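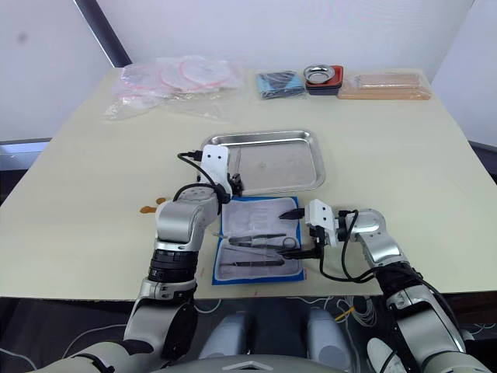

*The two-arm cell at the Danditz workshop in Plundov, with the steel tray and the open instrument case on the table.*

# Danditz publishes its care routine for the two-arm instrument cell

**PLUNDOV, August** – Danditz, the service workshop for small automation, today makes available the full care routine for its two-arm table cell, which handles tweezers, scissors and forceps between a case and a steel tray. The routine was written by the technicians who work on the cell every day. It covers the start of the shift, the weekly check, and the replacement of gripper fingers and cables. Customers and training schools may use it free of charge.

The cell was set up last year for practice work with medical instruments. Since then it has run for some 700 hours. In this time Danditz has collected many notes about which parts need attention and in which order, and these notes were until now kept in a paper binder beside the machine.

"When I came to the team, I asked how to change the fingers, and I received three different answers," says Radoslava Ondrejka, service lead at Danditz. "All three were correct in some way. But a new technician can not work like this. We decided to write down one way and to stay with it."

## Start of the shift

The routine begins with the power off. The technician moves each arm by hand through its elbow and wrist and feels for resistance. After this the gripper screws are checked with the small torque driver, and the black fingers are looked at from the side under a hand lamp. A finger that is bent at the tip will still close on a thick handle, but it will slide away from thin tweezers, and the operator may lose much time by searching the error in the software.

The cable at each gripper has its own step. It must have enough free length to follow the wrist through a full turn, and it may not touch the table at the lowest position of the arm. Danditz recommends to make this check with the arm stretched forward over the tray and again with the arm pulled back to the body.

Only then is the power switched on. The arms go to their home position one after the other, the left one first.

## The table and the tray

A large part of the document is about the table. The steel tray reflects light, and in the first weeks this gave trouble to the camera, which sometimes took a reflection for an instrument. The technicians now change the direction of the room lamps before they change any camera value. Smudges on the tray are wiped away at the weekly check with a dry cloth and, if needed, with alcohol.

The instrument case lies in front of the tray with its lid open. Its position is taught again each time the case is exchanged for another model, also when the new one looks the same. Wyn Vaughan, who wrote this chapter, measured several cases from one delivery and found that the slots were not in exactly the same place.

"The padding is soft and it moves a little when you press on it," he explains. "For a person it is no problem. For the gripper, one or two millimeters is the difference between the handle and nothing."

Objects that are not needed for the present task go to the far edge of the table, against the wall, where the arms do not pass. The routine contains a drawing of this zone with the reach of both arms.

## Gripper fingers

Fingers are replaced as a pair, also if only one of them is worn. The old pair is put in a marked bag with the hour reading of the cell, so that the wear can be compared later. After the replacement the gripper is opened and closed 100 times without load. Then it must pick up and lay down each kind of instrument in the case, beginning with the forceps, which are the easiest to hold, and ending with the scissors.

The scissors have a page of their own. If they are held too near to the round loops, they can turn in the grip. The routine gives the recommended grip point, and it asks the technician to repeat the test with the scissors lying in the opposite direction.

## Cables below the table

The next work at the cell concerns the thin white cables under the front edge of the table, to the side of the robot body. At present they hang there in loose loops. Danditz will lead them through a closed channel made by Storport, with a cover that opens without tools. The new channel will be mounted on a Thursday, the usual service day of the workshop, and the cell will stand still for one shift.

Virgilio Mercado, who plans the work, asked for labels at both ends of every cable before anything is moved. The labeling is described in the last chapter of the routine, together with a table in which each user can enter his own numbers.

## Training days

Together with the technical school Mutiso, Danditz will offer training days at the cell from the autumn. The groups are small, because only a few persons can stand at the table at the same time and see what the hands are doing. Participants change a pair of fingers, teach the position of the case again, and look for one prepared fault.

"Our students learn programming very well, but many of them never held a gripper in the hand with the screws open," says Aba Zakaria, teacher of automation at Mutiso. "I want that they learn how it feels when a joint is too tight."

The care routine has been prepared in English. A shorter version, on two printed sheets for the wall beside the cell, is included.

## About Danditz

Danditz sets up, maintains and repairs small robot cells for laboratories, schools and workshops. The company is located in Plundov.

**Press contact:** Consolacion Maglaya, Communication, Danditz, Plundov. Printed copies of the routine and places for the training days can be requested from the same office.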